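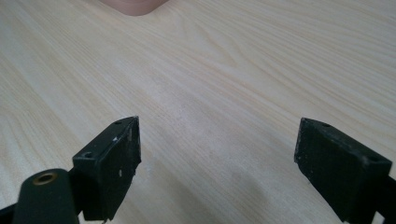 What do you all put on a pale wood tabletop to keep it from going gray and blotchy?

Plain hardwax oil, two thin coats, and then a damp cloth and very little else for the rest of its life.

Hello everyone, and a happy new year to those I haven't written to yet. I've put the question up top in my own words, as I've had it from several of you since the June thread, and Da-eun's note (below) brought it back to mind.

On Jan 10, 2021, Da-eun Jeon wrote:
> We finally brought the Krajewska table home, the light one with
> the fine grain. My mother wants to varnish it before the kids get
> at it with juice. I'd rather still feel the wood. Is oil enough?
> And do I sand first? I have a tin of Flornora here, unopened.

Da-eun, congratulations, and please tell your mother I understand her completely, having raised four juice drinkers myself! Oil is enough for a kitchen table if you wipe up spills the same day. Go over the top by hand with fine paper, always along the grain, even where it bends into those lovely arches, and go slowly there. Then vacuum, wipe, and leave it overnight.

I haven't used Flornora, so try it on the underside first. Some oils turn blond wood quite yellow, and you'll want to know that before you do the side you eat on. My own table has had Jasside on it for 10 years and I'm still fond of the color.

Lay the oily rags out flat outdoors to dry, please, never in a heap. And write back when the first coat is on, I'd love to hear how it went.

Warmly,
Stikov list, table and chair corner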